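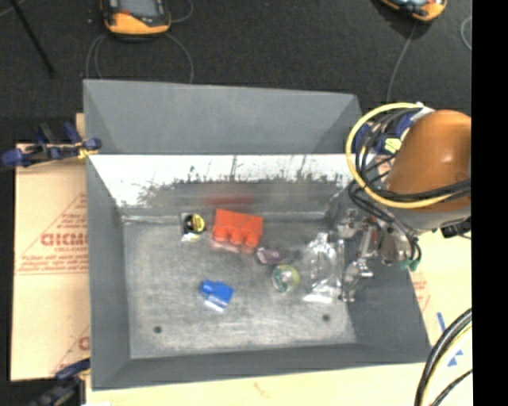 July, 4 pm, notebook. Spent most of today on the Roman hat question, by which I mean the felt caps for the history night, and I'm still not happy with the colour. Madder on wool keeps giving me a brown that looks like old tea, and what I'm after is a proper loud orange-red, much closer to that block lying toward the back of the grey bin. Bence Bíró reckons our tap water's too hard and I should try the next bath with rainwater (he's probably right, he usually is about dye, and he's insufferable about it). The pot from this morning was 540 g of wool to 177 g of ground root, alum mordant, held below a simmer for 2 hours. Came out lovely and even, just the wrong colour!

Shaping went better. I've been wetting the felt and pulling it over the Leven block, the tall one, and the cone holds its point without any stiffener if you leave it on overnight. The Rarkis block is too round on top and makes everybody look like an egg. Bence wants to trim the edges dead straight, but the caps I've seen on coins and little bronzes look pretty rough around the brim to me, so I'm leaving mine as they come off the block until someone shows me a good reason.

Also had another read about who wore these things. The freed-slave connection seems solid enough, but sailors and tradesmen turn up in them too, so the sign we wrote for the table is a bit too sure of itself. Needs rewording before it goes to the printer.

To do: rainwater bath, with a pinch of chalk in half of it to compare. Ring Falcão about more fleece. Find the good scissors. Bence, if you're reading this, I think you've got them.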